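The Undwood Textile and Household Collection: Gallery of Domestic Rooms

Reading time: 3 minutes

April 2024

The gallery brings together material on the care of household linen and clothing in furnished rooms. It has been prepared by the Undwood Trust for members, visiting groups and students on the Trenik short course, and accompanies the printed handlist available at the Urwood reading room. The collection register now holds 2,046 entries, of which 200 relate to bedding, floor and bed mats, curtains and folded garments.

The bedroom has been given a section of its own. In many homes it serves as a place for sleeping, for dressing and for sorting clean clothes, and the bed itself is often the largest flat surface available for folding. The notes in this section were compiled by Vega Ortuño, with additional entries on fastenings and bindings by Fulgencio Salcedo.

Readers are asked to bear in mind that the terms used for bed coverings vary a good deal from one household to the next. A "skirt" in the handlist is any cloth that hangs along the side of the bed, whether fitted or loose. A "mat" is a woven covering laid on top of the bedding, and is entered separately from quilts and blankets.

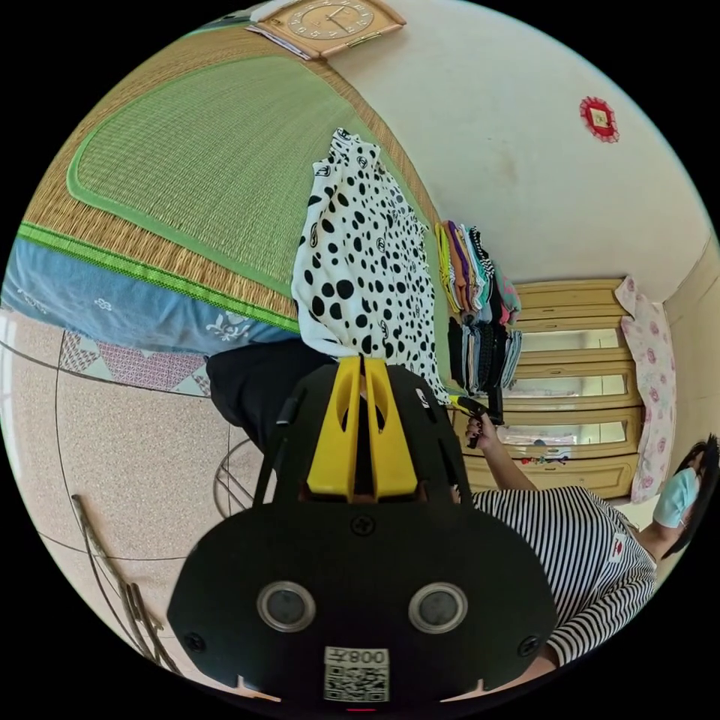
Woven straw mats are entered under summer bedding. Those with a cloth binding should be lifted with both hands and rolled, never folded, as a crease will in time break the straw. The Trust stores its own examples on card tubes in the lower store at Dzene, with the bound edges facing outwards. Mats on loan to schools are to be returned in the same condition.

Patterned cottons form the greater part of the remaining entries. Spots, small flowers and geometric prints are found side by side in most of the rooms recorded, and no attempt has been made to arrange them by colour. Where a quilt and a bed skirt have been used together for many years, they are kept together in the register even when the patterns do not match.

Folded clothes are recorded as a stack wherever possible. Compilers note the order of the garments from top to bottom before anything is moved. Darker and heavier pieces are commonly placed underneath, although practice differs and the register follows what was found.

Wardrobes with mirrored doors are listed under furniture, with a cross-reference to dressing. The glass should be wiped with a dry cloth only. Curtains hung beside a wardrobe or across a doorway are entered under hangings, together with their rails where these survive.

Wall clocks and small red wall decorations appear in a separate list at the back of the handlist. Members who can supply the local name for any item are invited to write to the reading room, quoting the section and the page.

Group visits are limited to 80 persons in any one week and must be arranged in advance. Copies of the handlist, printed in an edition of 500, may be consulted without charge.

Contact the reading room | © Undwood Trust | Back to top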